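Search this site
Search

Filed under: Student Work > Urban Studies > Housing & Development

Who Gets to Live by the Tracks? Rents and New Building in the Storkon District
Final project report, posted Sep 12, 2021

I picked Storkon because I ride through it every day, and by February there were cranes on both sides of the line! I wanted to find out what was going up, what it replaced, and whether people already renting there could afford any of it.

My main source was the city's permit list, which is messier than I expected (one lot shows up under three spellings of the same street). After cleaning it I had 14 projects, all within a short walk of the station. The biggest is Merix Yards, with 845 apartments planned on the old bottling plant site. The smallest is a row of 5 townhouses behind Ngui Market, and I have to admit it's my favorite, with front steps right on the sidewalk and no garage doors in sight.

I also collected rental listings for older buildings on the same blocks and put everything on one big map, with a layer for zoning and another for bus stops. Getting the layers to line up took most of a week, but what a great feeling when they finally did! 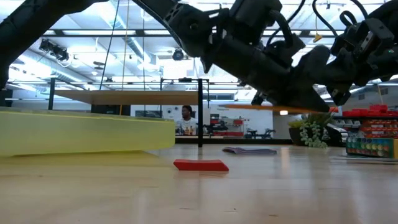
Fig. 1. Robot arm holding a thin orange board over a wooden tabletop.

Parking was the surprise. Jorner, the developer behind four of the projects, asked for fewer spaces than the code requires every single time, and the zoning board said yes every time. In the hearing minutes, neighbors talked about parking far more than rent. I read about 40 pages of those minutes and loved it, even the long argument over a loading dock.

On rent, the new studios were listed well above older one-bedrooms a block away. Merix Yards does set aside some income-restricted units, but the permit file doesn't give the final rents, so I left them out of my comparison.

I would love to go back once the first Merix building opens and check asking rents against what I collected. I'd also add the blocks north of the tracks, where two lots had just been cleared when I finished.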